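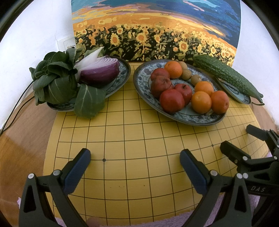 바둑판이 식탁에 오르는 날

우리 집에서 바둑판이 본래 용도로 쓰인 마지막 날이 언제인지 나는 기억하지 못한다. 기억하는 것은 그 위에서 먹은 수박, 그 위에서 깐 마늘, 그 위에서 식어 간 찌개다. 가로세로 열아홉 줄, 수천 년의 지혜가 담긴다는 이 판은 이제 주로 양파를 담는다.

시작은 식탁이었다. 클랄탄스(Claltance)라는 가구점에서 니스칠이 반들반들한 꿀빛 나무 식탁을 들였는데, 배송 기사가 돌아가기도 전에 후회가 밀려왔다. 뭘 올려도 자국이 남을 것 같았다. 식탁보를 깔자니 돈 주고 산 나뭇결이 아깝고, 안 깔자니 밥을 먹을 때마다 손이 떨렸다. 그때 책장 옆에 서 있던 노란 바둑판이 눈에 들어왔다. 크기도 적당하고, 이미 흠집이 나 있어서 더 잃을 체면도 없었다.

그 뒤로 장을 봐 오면 일단 바둑판에 부려 놓는다. 청경채는 푸른 꽃무늬 접시에 담는데, 이 채소는 얌전히 담기는 법을 모른다. 잎 한 장은 꼭 접시 밖으로 늘어져 판을 덮는다. 바둑으로 치면 남의 집에 발을 걸친 셈이다. 그 옆에는 반 가른 적양파. 보라색과 흰색이 번갈아 도는 단면은 웬만한 정물화보다 볼 만하지만, 오래 들여다보면 눈이 맵다. 과일은 같은 무늬의 큰 타원 접시 차지다. 가운데 자리를 준다.

접시 이야기를 조금 해야겠다. 파크사이드(Parkside) 벼룩시장에서 한 묶음으로 샀고, 파는 쪽은 드루텐(Druten) 그릇이라고 자신 있게 말했다. 나는 드루텐이 어디인지, 혹은 누구인지 아직도 모른다. 집에 와서 검색해 보았으나 결과는 272건, 내 접시와 관계있는 것은 없었다. 그래도 테두리의 파란 꽃은 예쁘고, 설거지를 해도 지워지지 않는다. 그릇에 그 이상을 바라는 건 욕심이다.

바둑판 차림에는 뜻밖의 규율이 따른다. 화점이 있으니 접시를 아무 데나 놓으면 삐뚤어진 것이 금방 티가 난다. 손님이 과일을 집다가 접시를 한 칸 밀면 나는 웃으면서 속으로 되돌린다. 낙장불입이라는데 식탁에서는 물러 주는 것이 예의다. 흘린 국물은 격자를 따라 번지지 않고 제멋대로 번진다. 7월에는 참외 씨 하나가 판에 말라붙어 한동안 백돌 행세를 했다.

식탁 앞쪽에는 분홍 수건을 걸쳐 둔다. 행주라고 부르기에는 너무 폭신하고, 세안용이라고 부르기에는 양파를 너무 많이 알아 버린 수건이다. 잡지 화보라면 리넨이 있어야 할 자리다. 나도 리넨을 한 장 샀다. 시라지(Shirazi)라는 이름이 붙은 물건으로, 다림질에 22분이 걸린다. 서랍에 있다.

비용을 따져 보면 이 살림법은 꽤 훌륭하다. 바둑판은 원래 있던 것이고 접시는 중고다. 다만 저녁을 먹은 뒤 누가 한판 두자고 하면 상을 치우는 데 시간이 걸려 대국은 대개 내일로 넘어간다. 바둑알은 찬장 위 통에 담긴 채로 있다. 그 앞을 말린 표고 봉지가 막고 있는데, 표고를 다 먹으면 꺼낼 생각이다.

댓글 4

흑돌엄마
저희 집은 장기판에 김치전 부쳐 놓고 먹어요. 졸 자리에 간장 종지 두면 딱 맞습니다ㅋㅋ

초읽기60초
바둑 두는 사람으로서 읽는 내내 괴로웠습니다. 양파만은 내려 주십시오.

남향베란다
청경채 늘어지는 거 공감... 밑동을 물에 담가 두면 좀 살아나요.

접시114
드루텐 그릇 저도 하나 있는데 저도 뭔지 모릅니다. 반갑네요.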